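Humotside Residents Board > Home & Kitchen > Tap water tastes like a swimming pool again

mclegg
Posted 13 July 2026

Is anyone else on the north side getting a strong chlorine taste from the cold tap? Ours started last week and the tea is undrinkable. I called the water office and was told it was "within normal range," and that was the end of the call. I don't want to go back to buying bottles every week if there is another way.
Maureen Clegg

wkpan
Same on Kettle Street. Fill a pitcher, leave the lid off, put it in the fridge overnight. Most of the smell is gone by morning. Costs nothing.

dunmore_a
The pitcher trick only works on plain chlorine. If they are treating with chloramine it hardly does a thing, you need a carbon filter for that. Call again and ask which one they use. Don't ask if it's safe, they have a script for that question.

mclegg
I'll try the pitcher tonight and call tomorrow.

YvonneF
We gave up in January and went to bottled for drinking and coffee. I know people will object but I have a bad back and a filter under the sink means me on the floor every few months changing the cartridge. Tap for pasta, dishes and the dog.

wkpan
I do object, a little. A decent pitcher filter sits on the counter and you don't have to crawl anywhere. Bottled adds up fast. My brother-in-law worked it out and he was spending $300 a year for two people.

YvonneF
We buy it by the case on sale and it is nowhere near that.

dunmore_a
What does it come to, then?

YvonneF
$196 last year, and that was with my sister staying for a month. I keep the receipts.

dunmore_a
OK, that's lower than I expected. My under-sink unit was $135 and a year of cartridges is less than half of that. So the first year is close and after that you lose.

letay_m
We keep both. Filtered at home, bottles for the car and for when the main gets shut off, like when they dug up the corner by the Kultum bakery and we had no water until dinner. I buy two sizes. The short ones fit in a lunch bag and the tall ones fit the cup holder. 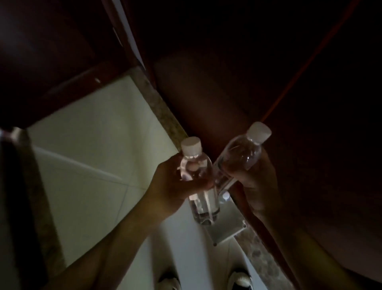

A short one and a tall one. Cheers.

If you store bottles, keep them out of the garage in summer. Ours picked up a plastic taste after a few weeks out there. Hall closet has been fine.
Letay Mekonnen

wkpan
Do you refill them?

letay_m
Once or twice, then they go in the recycling. The short ones are hard to dry out properly so I don't push it.

YvonneF
I refill mine for the garden. Tomatoes don't care about chlorine.

dunmore_a
For shutoffs I would rather have one big jug with a spigot than a closet full of little bottles. Less plastic and you can wash your hands from it. Rinse it out and refill it every six months.

letay_m
A full jug is heavy. My mother lives with us and she can't lift one. She can carry a bottle upstairs.

dunmore_a
Put the jug on a shelf and leave it there. But fair point about upstairs.

mclegg
Update. The pitcher did help, maybe half the smell gone. I got through to a different person at the office and she said it is chlorine, not chloramine, and they raised the dose after the work on the old main. She said it should come down by the end of the month. She also said to run the tap for a minute first thing in the morning, which I was not doing.

wkpan
Good to know. Did she say which streets?

mclegg
Everything fed from the north tank. I didn't ask for a list. My reference number is 1066 if anyone wants to call about the same thing, she said it helps if they go on one ticket.

YvonneF
Called and got added to 1066. Took four minutes, no hold music.

dunmore_a
I'm on the south side and ours is normal, so that fits. Maureen, if you end up wanting a filter anyway, the Kamus hardware store will order cartridges if you bring in the old one. Don't go by the number on the box, they changed the fitting on mine and I had to return two.

mclegg
I'll wait for the end of the month and see. Keeping the pitcher going until then.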